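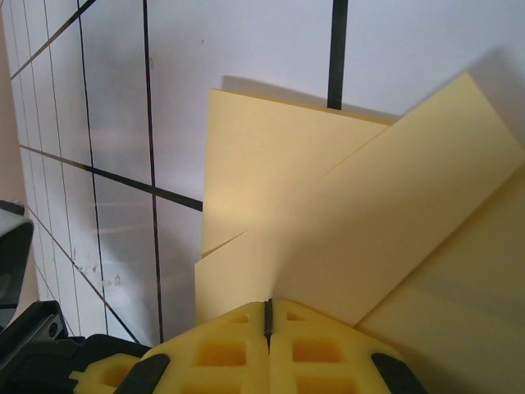
A Saturday at the Gilbert woollen mill open day

I've been meaning to get out to the Gilbert mill for years. It's only 46 kilometres from my front door, and every April they throw the doors open for one Saturday, and every April I remember on the Sunday. This year I wrote it on the back of my hand (well, nearly, it was the calendar on the fridge) and I was in the car by half past seven with a thermos and a jumper I later regretted, because I got asked about it by every knitter I met and I bought it at a chain store.

The drive's lovely once you get past Bendley. Paddocks, a few big gums, then the road drops down to the river and there's the mill, all red brick and long rows of windows. Parking was in the sheep paddock next door. Wear boots.

Getting in

Entry was a gold coin at the gate and you got a paper map, which I lost inside ten minutes. The tours of the working floor went every 40 minutes and you had to put your name down at the trestle table first. I didn't know that, so I missed the first one and had a scone instead. Jam and cream, very generous, no complaints!

The scouring shed

Everyone starts where the fleece starts, and you smell it well before you see it. Lanolin, wet sheep, something a bit like old church. The raw wool comes in bales and gets pulled apart by hand onto a sorting table, and they let us have a feel of the different grades. I picked the wrong one as the finest, twice. Our guide was kind about it. She'd been at the mill since she left school and she could tell a fleece's district by the colour of the dirt in it, or so she reckoned, and I wasn't going to argue.

After that it goes through the long baths, one after another, and comes out the other end creamy white. I could've stood there all day. My hands were soft until Monday.

Carding and spinning

The carding machine was my favourite by a mile. It's a Kalberg, painted dark green, older than my parents, and it takes up most of the room. When they switched it on the floorboards hummed right up through my boots. The wool goes in as a fluffy mess and comes off the last roller as a sort of web, so thin you can see your hand behind it, and then it gets split into soft ropes ready for spinning.

The spinning frames next door have 200 spindles and make such a racket that they hand out earplugs at the door. Take them. I thought I'd be fine and I had ringing ears through lunch. If one thread snaps, someone leans in and twists it back together with two fingers while the whole thing's still going, so quick I missed it the first three times.

Lunch and the market

Lunch was a lamb roll from the footy club van. The queue was dreadful but the gravy was worth it. The market was out on the lawn, mostly yarn, with a bit of felt, some honey and a bloke selling walking sticks. I'd promised myself I wouldn't buy any yarn. I came home with three skeins of an eight ply in a colour called Plekovgate, a greyish green named after a dye works that apparently used to supply the mill, plus a darning mushroom I didn't know I needed.

They said at the gate there'd been about 600 people through by two o'clock, and it did feel squashy around the tea tent. Mornings are the go if you don't like a crowd.

A few bits for next time

The upstairs weaving room is stairs only, steep ones, and there's no lift. The toilets are behind the dye house. Phone reception is hopeless, so bring cash for the stalls. Dogs are allowed on the lawn but not inside.

I never got to the dye house itself, which I'm cranky about, as the last session was full by the time I'd finished dithering over buttons. So that's first on the list next April, before the scones. Meanwhile I've wound one skein and cast on a beanie, and I've already dropped a stitch somewhere near the brim.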